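Curfew Coverage in Two Hunmont Newspapers
Xiaoyan Ye and Yuzhen Gu

3. Method

We coded 103 articles on the February curfew, 52 of them from the Ekberg Courier and the rest from the Cekdale Post. Each article was read twice, once by each author. A source was coded as official, resident or unattributed. Wire copy was left out. 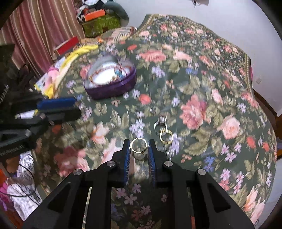 Articles quoting both police and residents were given two codes. Disagreements between coders — mostly over unnamed officials — were settled by a joint third reading.

4. Limits

The Post corrected its injury count in 5 articles after publication, and we used the corrected text. Opinion pieces were not coded. The Courier's archive is missing 2 evening editions from the first week of the curfew.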